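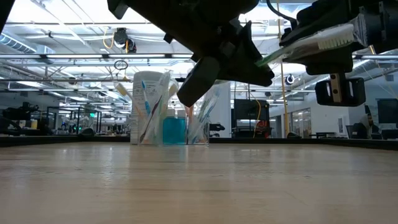
*Toothbrush cups at the far side of the table, overhead lights on.*

**Dadetdale, October 2023. Bristle wear, second series**

Picks up from the September pages. The first series was scrapped apart from the control heads. Reasons are on the last September sheet, mostly water temperature drift and one mislabeled tray.

Question is still the same one: does the Watitard filament take a permanent set earlier than the filament we have been buying, and if so is it the nylon or the tufting? The Watitard filament came in on spools and was tufted for us into blank Choi handles. The reference filament was tufted in the same handles on the same settings, as far as the paperwork shows. Denise Mapplebeck has asked the tufting shop for the anchor wire dimensions on both lots. No answer yet.

**Setup**

Wear bench is the old Janeck, reciprocating, with the dead-weight holder. New brass plate fitted under the heads. The old plate had a groove worn down the middle, and the center tufts were seeing less load than the outer rows. That explains at least part of the odd pattern in the first series, where the perimeter splayed and the middle looked nearly new. I had put that down to brushing motion. Crossed out in the September pages.

Slurry is chalk in deionized water with a little glycerin to slow the settling. No detergent. Stirrer left running at the lowest setting. If it stops, the chalk packs in the corner by the drain within one run and the last head in the row gets almost clear water. Check it at every pause.

Loads checked on the bench scale before and after. They agree.

**Conditioning**

Heads soaked overnight before the first run. Nylon picks up water and loses stiffness as it does, so a head going in dry and a head going in soaked are two separate tests. In the first series some were soaked and some were rinsed under the tap for a minute. Kamala Sastry pointed this out from the stiffness readings before I found it in the log. The readings taken early in each run dropped steeply for the rinsed heads and hardly at all for the soaked ones. With all of them soaked the early drop has gone.

Worth remembering when reading the Watitard sheet. Their stiffness value is for conditioned dry filament and ours is for wet heads. The numbers should not go in the same column. 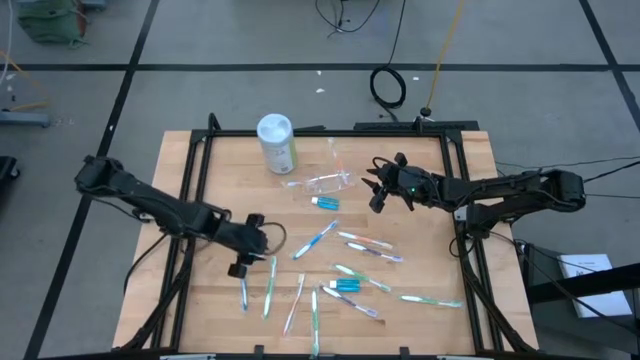
Stiffness is read by pushing the head sideways across the grid plate at fixed deflection and noting peak force. Same operator for all readings in this series (me). The grid plate was cleaned with a brass brush between heads, as chalk builds up in the holes and the force creeps upward.

Splay is measured on the end view. Width of the tuft field at the tips, minus width at the base, divided by width at the base. I tried reading it off the side view as well and dropped it. Side view depends too much on which stray filament you decide is a stray. End view has the same problem, smaller. Rule for this series: ignore any single filament standing clear of its tuft, include anything that is two filaments or more.

**Runs**

Run A, reference filament. Stopped at 417 strokes for the first reading, then carried on to 1163. No splay worth recording at the first stop. At the second stop the outer rows had opened slightly on the leading side only. The heads were turned end for end at the halfway point in the first series and were not turned here, so a one-sided lean is expected.

Run B, Watitard filament. Same stops. Outer rows had already leaned at the first reading. At the second reading the lean was plainly greater than in run A, and the tips of the corner tufts had started to separate.

Run C, Watitard again, planned as a repeat of B. Stirrer stopped at some point after 304 strokes. That is the last time I have it logged as running. Chalk had packed in the corner when I found it. Run continued to the end for what it might show about load without abrasive, but the results are not to be averaged with B.

The result of C is the interesting one. Lean is very close to B in spite of the thin slurry. If the lean came from abrasion thinning the filaments, C ought to have been well behind. It suggests the set is a bending problem, from load and repeated flexing in warm water, with the chalk contributing little. One run with a fault in it does not settle that. Needs a run with no chalk at all, both filaments, everything else held.

**Recovery**

Heads from A and B rinsed, shaken out and stood bristle-up in a rack to dry overnight. Reference heads recovered most of the lean. Watitard heads recovered part. Both stiffened on drying, as they should.

After a second soak the Watitard heads went back to nearly the full lean they had when they came off the bench, without any further brushing. Reference heads did not. I had not planned this step and only saw it when they were put back to soak for a stiffness check. No measurement was taken before the soak beyond a sketch, so it is an observation only. Add a post-soak splay reading to the sheet for all heads from now on.

Kamala thinks this points to the heat-setting of the filament before it was cut. Filament held straight under tension during heat-setting should return toward straight when warmed or wetted. If it was spooled too early, it may be returning toward the curve of the spool instead. That could be checked without brushing anything. Cut lengths from the spool, soak, lay flat, compare with lengths from the reference lot. Easy to do and should have been done first.

**Tip condition**

Looked at tips from all three runs under the stereo microscope. End-rounding on the unused Watitard heads is good, with few sharp or chisel-cut tips. Slightly better than the reference lot if anything. After the runs I could not separate the two on tip shape. Whatever we decide on set, there is no complaint on the rounding.

**Handles**

One Choi blank has a hairline at the neck, on the side nearest the mold seam. Clamp pressure likely. The clamp face has no pad. Cut a strip of neoprene for it before the next run and recheck the load, as the pad will give slightly.

**To do**

- No-chalk run, both filaments, same stops.
- Soak test on loose cut lengths from both spools.
- Pad for the clamp, then reload and weigh.
- Splay reading after second soak added to the sheet.
- Stirrer: replace the belt. It slips when the slurry is fresh.
- Denise to chase anchor wire dimensions. If the two lots were tufted with different wire, runs A and B will have to be done over with a matched pair.

Run C heads are bagged separately and marked with the fault. Leave them out of the summary table.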